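Toys & Play > Storage and sorting > Tags: tubs, toy rotation, cleaning, small spaces

Best way to sort a mixed toy tub without it turning into a whole-day job?

Hello all, long-time reader and first-time poster, so please be kind! I run a little toy library out of the back room at Lendimside (we have 35 families on the books at the moment, which is lovely but does mean a lot of things coming back in one big jumble). Everything gets tipped into a big grey divided bin on the bench when it comes in, and I work through it with a cup of tea once the morning rush has settled. The trouble is that soft toys, hard plastic animals and all the odd little pots and jars end up in together, and I never know what to deal with first. Some of it needs a wipe, some of it needs a proper wash, and some of it I couldn't tell you where it came from.

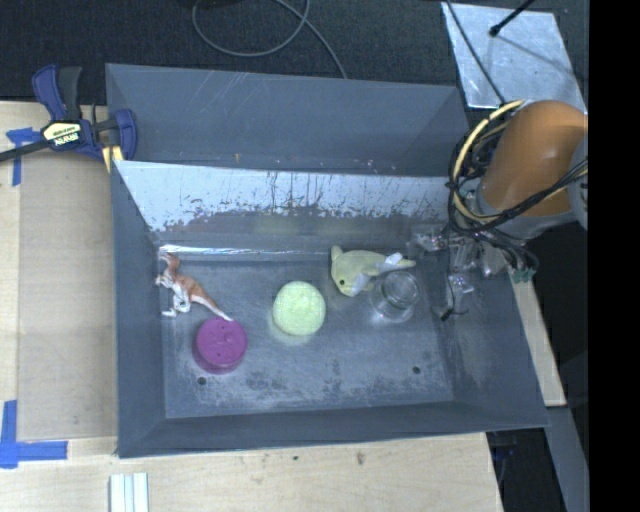

A small batch in the bin, kangaroo and all.

I've cut this lot right down so I could try out a system, and even with a handful of things I was dithering. Does the plush go with the other animals, or off by itself for washing? And do you keep clear jars for play at all? I can't see any marking on ours to say what they're made of, and I'd hate to send glass home with a toddler. The bin itself is also getting very scuffed along the bottom and the divider is chipped and scratched, so if anyone has thoughts on lining it, I'm all ears.

Konstantinidis

I did this for years at our playgroup and my advice is to sort by how you clean it and worry about what it is later on. Anything soft comes out before you touch anything else and goes into a mesh bag for the machine – gentle cycle, cool water, then air dried in the shade. Your pale green fellow would be in the bag straight away, though do have a look at the eyes and give them a gentle tug first. Hard animals like the kangaroo can have a bath in warm soapy water with an old toothbrush, and then stand on a tea towel until the next morning. Once they're all clean they can go back to being a zoo or a farm or whatever you like!

Clear jars I'd keep up on a shelf for your own use. Tap it with a fingernail if you're unsure, and if you're still unsure, treat it as glass. The purple tub I would keep, as little ones adore anything they can put other things into, but do check the lid if it has one, and whether it comes off in a piece small enough to swallow.

For the scuffs, an old bath towel folded to fit is all I ever used. It goes in the wash with everything else and it's much quieter when you tip a load in, too.

Leletance

just buy a new bin?? you can get them for next to nothing second hand. i wouldnt bother with the towel it'll only get soggy

Varkex

I'd hang on to the bin, personally. Scratches don't matter much if you can still wipe it down, but run your hand (in a glove) along the chipped part of the divider and if anything catches, cover it with a strip of cloth tape or take it out of use.

One thing I'd add is to use the two sides properly. We keep the near side for things still to be looked at and the far side for things that are finished with, and they never swap. It took me 19 minutes to get through a full load last time, where it used to eat up most of an afternoon. Anything we can't identify goes in an ice cream container on the windowsill for eight weeks, and if no family has asked after it by then it goes to the op shop. I've had a few sad little faces over that rule, I'll admit, but you do run out of windowsill.

Good luck with it, and let us know how you get on with the towel – I might try it myself.

Contact us | Community guidelines | © Lendimside Community Help | Back to top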